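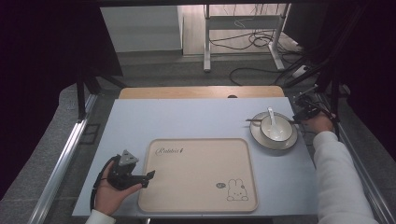 Right, I've been banging on about this at work for months so you lot can have it too: house rules for recording table-setting demos with hand-held grippers. Thread, because of course it is.

We do these at Trelum, in the Dondthorpe building. We're on 3,198 kept episodes of laying and clearing a place, and nearly every rule below exists thanks to a batch we had to bin.

Rule one. Write down the start layout before anyone picks up a gripper. Tray flat, bowl on plate, spoon in bowl, chopsticks across the plate. If your sheet just says "dishes on table" you'll get a different start from every operator, and good luck sorting that out in November!

Rule two: both grippers in view at the start and at the end. I don't mind what they do in the middle (within reason).

Rule three, sleeves. Long ones are fine, I live in them, but they stay behind the gripper and off the crockery. Cuffs get checked before every take, and yes that includes mine.

Four is cables. Strap or cable round the outside of the hand, down past the wrist, never across the palm. Someone always says it's comfier the other way. It is comfier! Still no.

Rule five is the one people argue with. If you fumble, carry on. Drop the spoon, pick it up, finish the job, tick the "recovered" box. Don't restart and pretend it was lovely first time. We keep recoveries, they're some of the most useful takes we've got.

Rule six: break after 50 takes, a proper one, away from the table. I used to push through and my chopstick work went to pieces, you could see it in the playback.

Somebody from the Celtitz lot asked how many layouts we rotate. Four at the moment. We tried six and the labels got muddled, so back to four until the new sheet's sorted.

Oh, and wipe the gripper fingertips between layouts. I forgot to put that on the printed version and I'm still getting grief for it.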